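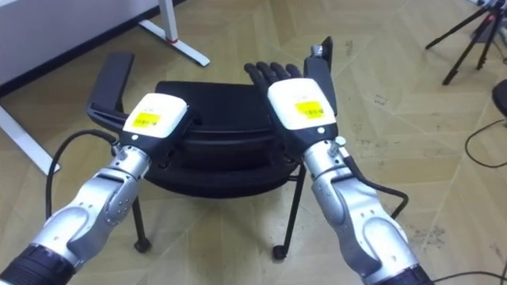

DATA CARD / FURNITURE / OFFICE CHAIRS

Stokano Chairs, room set 2

Stokano Chairs is a collection of recordings about ordinary office chairs in ordinary work rooms. This card describes room set 2, which was made in the Lerkarier rooms in October. Please read it together with the notes of the main collection, because the names of the tasks are the same in both.

The chair

The chair in this set is a black office chair. It stands on a light beige wooden floor in a herringbone pattern. In the label files the chair is called "chair_office_black" and the floor is called "floor_herringbone". We kept the floor as a label of its own, so that users can separate this room from the carpet rooms of set 1.

Tasks

turn: the seat is turned to face another direction
push_in: the chair is moved under a desk
pull_out: the chair is moved away from a desk
place: a small item is put on the seat
clear: the item is taken away from the seat

Contents

The set has 500 recordings. Most of them take about 15 seconds, but "push_in" can be longer when the chair does not go straight. Every recording has one task only. When the chair was moved by mistake between two tasks, we cut this part away and did not keep it.

Labels

Start and end of the task are marked by hand. For "turn", the end is the moment when the seat has stopped, also if it goes a little back after that. For "place", the end is when the item is let go. The direction of the seat is written in 8 steps, and step 0 is toward the window wall.

Known problems

The herringbone pattern makes strong lines, and automatic outlines of the chair sometimes follow the floor and lose the base. Please check the outlines before you train with them. In "clear" the item is named only as "item_soft" or "item_hard".

Changes

Version 2 corrects the seat direction in the "pull_out" files. The file names are the same as before.

Contact

Lempi Rautiainen, Ikonen, furniture recordings. Corrections to the labels are welcome, please write the file name and the task in your message.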